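3.2 Small things on and under the desk

I'll start this section with the desk, because I kept coming back to it while I was writing. Most of our notes are about big furniture (wardrobes, beds, the usual), and I wanted to look at the small stuff people keep within reach of a chair. Sweets, jars, a calculator, a foil pouch. The kind of thing you'd never put on a moving list! 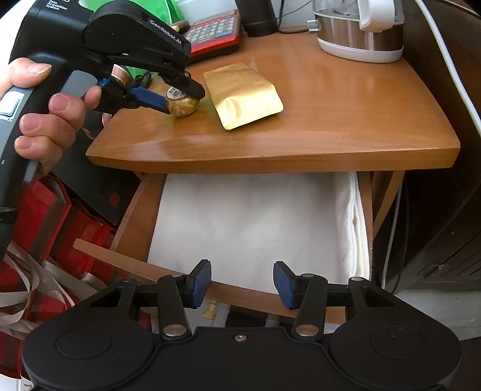
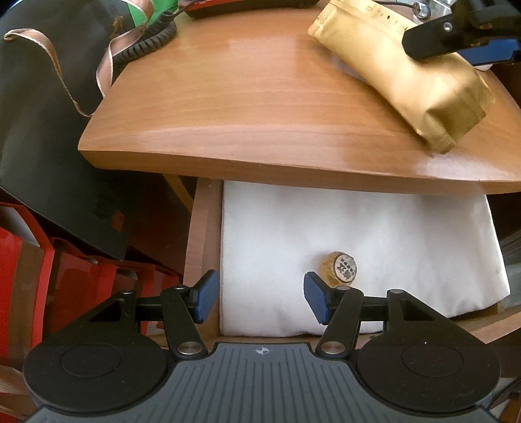 Figure 2. Small items at the curved wooden desk. First picture: a gold-wrapped ball, a flat gold pouch and a red calculator on the desktop, over an open drawer. Second picture: a small glass jar with a white lid on folded white cloth in the cubby under the desktop.

What I like about this desk is that it gives you several kinds of storage in one piece of furniture, and each kind seems to invite its own kind of clutter. The top is glossy and wide open, so it's the easy place to put something down. The drawer takes a little more effort. The cubby takes a little more again, since you have to lean down to see what's in there.

In our inventory (we call it Wosovo, and the full item list is kept under that name) I logged 1,581 small items across all the homes. Of those, 596 were on a desktop when I first wrote them down. I'd expected pens and paper to win by a mile, and I was wrong. Food and little jars kept turning up right next to the office things, and after a while I stopped being surprised by it.

The gold ball and the pouch in Figure 2 are a nice case of why I had to redo my categories. My first coding sheet, Filtside, sorted everything by color and material, and it would have put these two straight into the same group. They're both gold and both small, fine. But a ball wants to roll and a flat pouch wants to slide under something, and when I'm tidying a desk that matters a lot more to me than the color does. So the second sheet, Lema, goes by shape first and by where the thing can safely rest. I recoded 400 items that way in June, which was slow going, and I'd do it again.

The jar raised a different question for me. I've got it down as "glass, on soft support" because it's standing on thick folded cloth. Cloth is kind to glass, I think most of us would agree, but it's also not very level, and a small jar doesn't need much of a slope to lean. I went back and forth on whether soft support should count as good storage or just as somewhere a thing ended up. For now it has its own code in Lema and I've left the judgment out of it.

One more note on drawers. I coded each one as open or closed at the time of the entry, and I didn't try to guess which way it's usually left. That means the tables in the next section can't tell you much about habits, only about how things stood. I know that's a bit thin. The follow-up in the Wesov homes goes back to the same furniture more than once, and I'm hoping it'll let me say something firmer about drawers, and about cubbies too.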